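Leletti Recalls 3,000 Jars of Smoked Paprika Rub

Gergate, Fri 30 July. Leletti is recalling one lot of its Smoked Paprika Grill Rub after a label review found that mustard, an ingredient, was missing from the printed list. The recall covers 3,000 jars in lot 542, sold through 215 grocery stores. Other lots and other Leletti seasonings are unaffected. No reactions have been reported.
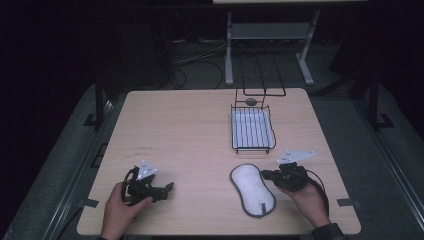
Light wood tabletop, with two black hand-held grippers.

The lot number is printed on the base of the jar. Stores were told to pull the product and hold it for pickup. Corrected labels will be applied at the Rinberg plant, under quality manager Ingeborg Kohlhase.

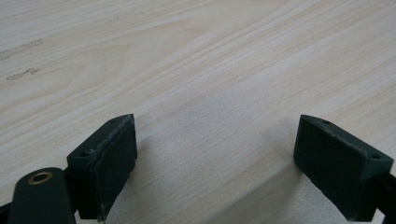

Can I get a refund without a receipt?
Any store that carried the rub will refund the full price on return of the jar, opened or unopened.

Shipments of relabeled product resume in 3 weeks.

Media contact: Dayana Tamayo, Leletti Communications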